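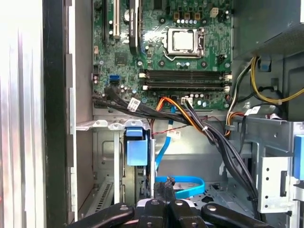 DRELSTEAD, Monday, November 21, 2022

Print this item
E-mail this item to a friend

Well, the autumn season at the Film Club is nearly done and I've still got popcorn in my coat pocket from the last one. Thank you to everyone who turned out for Ouellet on such a filthy wet night -- I counted on a handful of regulars and we ended up putting out 30 chairs, including the wobbly ones from the back of the hall.

For those who missed it, Ouellet is a slow, snowy thriller about a ferry pilot who comes home to sell his father's house and finds a stranger living in it. I loved the first hour. There's a long stretch with hardly any talking, just the two men moving round each other in the kitchen, and you could have heard a crisp packet drop (somebody did drop one, and we all jumped). The ending lost me a bit. I won't spoil it, but if you put a shotgun over the fireplace in your opening shot I do expect more than a bit of dusting!

Opinion in the bar afterwards was split right down the middle. The slips came back with plenty of fives and nearly as many twos, and one that only said "too much snow". I gave it a four, then changed it to a three on the bus home.

The sound was much better this time, by the way. Moving the speakers forward in October has made a real difference, and those of you who sit on the left should no longer feel that every conversation is taking place in the corridor.

search this site enter keyword GO 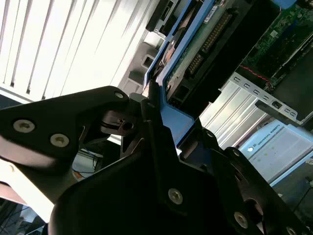
Next up: Bromer

Our last film before Christmas is Bromer, and it couldn't be more different. It's a heist comedy set in a failing seaside hotel, it's over in an hour and a half, and it has the best car chase I've ever seen done at walking pace. Two sisters plan to steal back their own piano from the bailiffs, and that's all I'm telling you. I've watched it twice already and I'd happily go again tomorrow.

Doors open at seven, film at half past. Tickets are £3 for members and you can pay at the door as usual. Please bring a cushion if you found the chairs hard going last time, and a mince pie or two for the table would be very welcome.

I'm also after ideas for the spring list. So far I've got Nameck, which is a spy film with subtitles and a very good dog, and not much else. Drop your suggestions in the tin by the door -- old, new, silly, whatever you like, as long as it's under three hours. Some of us have a last bus to catch.

Print | E-mail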